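Cloromari Home Help – Furniture and Small Repairs

Plastic stool legs keep coming out, what is the correct way to push them?

I bought a white plastic stool with four separate legs and no instruction paper. I use it in the kitchen for reaching the high shelf. After 7 days two legs became loose, and I do not want to fall. Must I use glue? I have put the top upside down on the table, on a black cloth, and I want to begin again from zero.
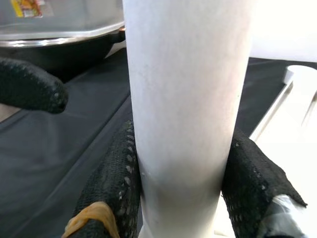

Menaka Hettiarachchi
2020-05-11

My parts are the same color everywhere, so I am also not sure which end of the leg goes in.

Malsha Weerakoon
Please do not glue first. Keep the top with its ribs facing up, like you did, and put one leg at a time. Hold it straight in the round socket of the corner and turn it slowly while you press down with your weight. If it goes in leaning, take it out and start that corner again. On my stool the end with the flange goes in the socket – compare yours before you press.

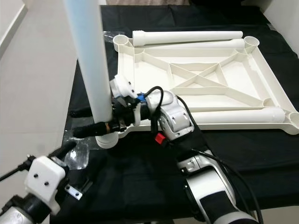 One leg upright in its corner socket, the other three still lying by the frame.

Gamage
I used glue in August and it was ok for me. But now I can't take the legs out.

Gillham30
Look at what weight it can carry. Mine is for children only.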